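**Ticket 989 - Group texts arriving twice, or way out of order**
Opened: August 17, 2020
Status: open, nearly there!

We run the message list for the Bokbridge choir on the Paltis app. Since the last update, a single message to the group shows up twice on some phones and hours late on others. Rehearsal notes are landing after rehearsal.

Tried so far:

- Restarted every phone
- Removed and re-added the group
- Switched off battery saving for Paltis

No change from any of it, but I did learn a lot about the settings menu, which is deeper than I ever imagined. 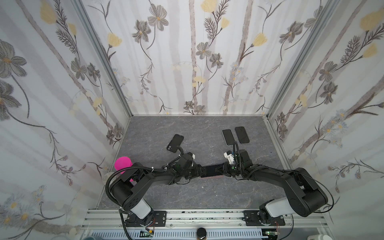
Romik support wrote back within the hour to ask if the doubles only hit people who had joined through the old invite link, and to suggest checking `Group > Members > Joined via`.

What a great question! I went down the list and yes, every double is an old-link member. They're in the group under both the old ID and the new one, so Paltis sends to each.

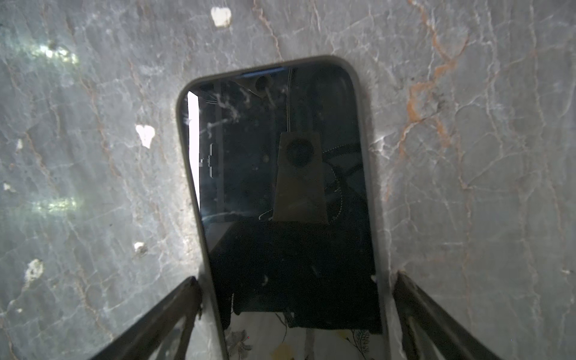
I removed the old entries for the altos first, as a test. Then I sent a message with 345 characters in it, and another with 800 in case length mattered. Both came through once per person, and fast. I may have cheered.

The late messages are a separate thing, I think. They all go through the Lazăr mail relay, which holds anything with an attachment. 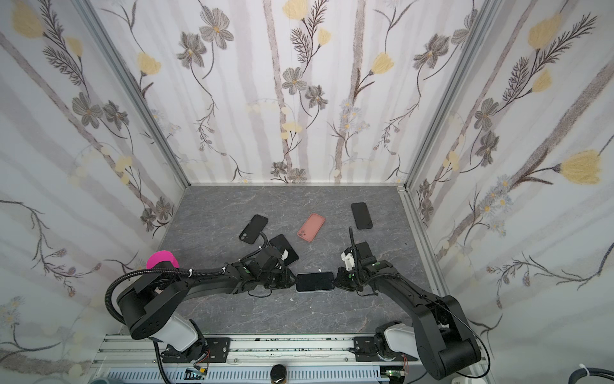 So the plan for tonight is to clean up the tenors and basses the same way, then send the sheet music as a link and see if the relay lets it straight through. If it does, I'd love to keep it that way for the fall.

Still to answer: can the old invite link be turned off for good? I can only find "pause" on version 2.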